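Ridunden Toy Blocks - Frequently Asked Questions

What age are the blocks for?
We recommend them from 2 years, always with an adult in the room. Smaller children like to put everything in the mouth.

Which shapes do I get?
The bag is mixed. You will find cylinders, eight-sided prisms, star shapes and others. We cannot pack by shape or color on request, sorry.

Are they made from wood?
No, the blocks are plastic. Only the play board is wood, glued from light and darker strips, so each board has its own stripes.

Do I need the board?
You can play on any flat table. On a thick carpet the tall towers fall quickly - a board helps there.

How do I clean them?
Wash the blocks by hand with warm water and a little dish soap. The board should not go under water. Wipe it with a damp cloth and let it dry standing up.

Can I buy one lost piece?
Yes. Write to our Urkstead shop with the order number and the shape and color you miss. Single pieces are item 2459, and the board is item 3720.

When is the large bag back?
The bag with 114 blocks comes again in September. The small bag is in stock now.

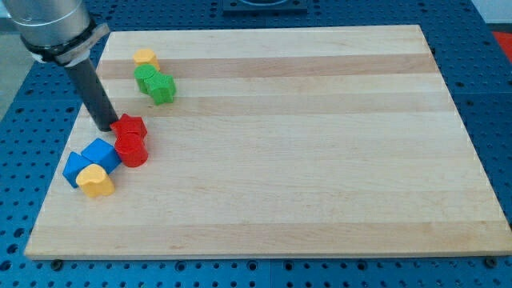

Blocks in yellow, green and other colors on the striped board.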